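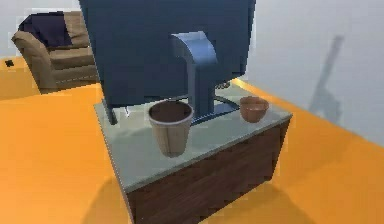 Ticket 1280 - Open day demo, sim station
Status: open, waiting on Tinden
Priority: high (was normal)
Opened 2022-04-05
Site: Hallasis, ground floor demo room
Software: Plutolon sim, Yook task pack

Problem as reported
Visitor station running the cup and bowl task. Visitor picks an object from the menu, sim arm is meant to go and fetch it. First groups fine. Then runs started stopping dead with "target not visible" and the arm parks itself. Visitors think they broke it. Open day runs till four so need something that works now, proper fix after.

Log

10.05
Restarted the task. Same message on the first go. Restarted the whole of Plutolon, slow, people standing and waiting. One good run on the bowl, then same again on the cup.

10.20
Not the network, pulled the cable and it does the same. Not the menu either, typed the command by hand and got the error.

10.40
Scene looks right to me. Cabinet with the monitor, paper cup and little brown bowl on top, armchair behind, orange floor. From this view the cup is in plain sight in front of the monitor stand, so "not visible" makes no sense unless the task is checking from some other view. Bowl sits over to the right, partly in the monitor's shadow. Wondered about the shadow but it's the cup that fails most.

11.00
Found something. Run log lists the view used for the check and it isn't the one on the big screen. Task pack picks a start view at random out of 200. From the chair side the monitor would be between you and the cup. Set the view by hand to the one on the screen, cup picked first time. Bowl too.

11.10
Fixed the view number in the config, 34. Saved. Restarted. Went back to random. Config gets overwritten at startup from the Yook defaults, thanks for that.

11.25
Workaround: start the task, wait for the scene to load, THEN set view 34 from the console, then let the visitor choose. Has to be done after every reset. Wrote it on a bit of card and taped it next to the keyboard for whoever is on the desk.

12.15
32 runs since the workaround, one failure and that was me forgetting the view step. Queue moving again. School group asked why the armchair is there, no idea, it comes with the room.

13.30
Second problem, smaller. Picture on the big screen is blocky, jagged edges on the cabinet top and the chair. Somebody's dad asked if it was an old game. Render size is on low, must of been turned down for the laptop last time. Put it up, runs went jerky, put it back down. Leaving it for today.

14.10
Desk staff reset without doing the view step, three fails in a row with a full room. Moved the card onto the screen bezel.

15.50
Last group through. No more fails. Station shut down, config copied to the shared folder under this ticket number.

To do
- Tinden: stop startup overwriting the saved view. If that's not quick, take the chair side views out of the pack for the demo build.
- Tinden: error text. "Target not visible" should say which veiw it checked from.
- Us: try render size on the desktop machine, not the laptop.
- Us: full run through with resets before the September open day, on the actual kit.

Reply from Tinden, same day
Overwrite reproduced here, it ignores the saved view whenever the random option is left on. Turn random off as well as setting the number and it should hold. Can you confirm?

Update
Not tried yet, kit is packed away. Will test when it's back on the bench. Keeping ticket open.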